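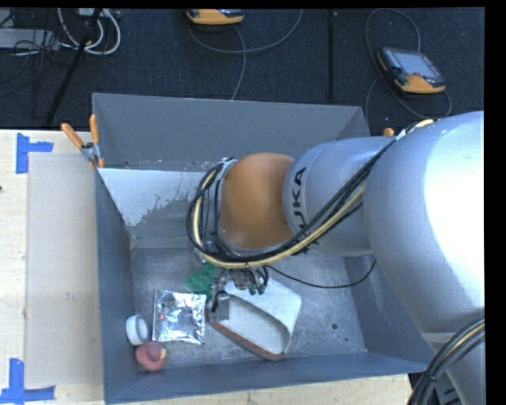 I've been sorting out the storage in the spare room since April, and most of the trouble comes down to what you keep things in. For years I used cardboard boxes from work, which sag once you stack them. Then I tried the clear tubs from Filia, but the lids cracked over winter. What I like now is an open bin with tall sloping walls, in plain grey, sitting up on a table instead of on the carpet. You can see straight to the bottom, and a white container shows up well against the grey. I've put the sewing things in one and the camping stove bits in another.

I bought 5 bins for $54, and they nest when they're empty. The colour doesn't show dust much either. Labels are next. I have a roll of the Rondex ones in the kitchen drawer, and I'll do the front of each bin once I've settled on what goes where.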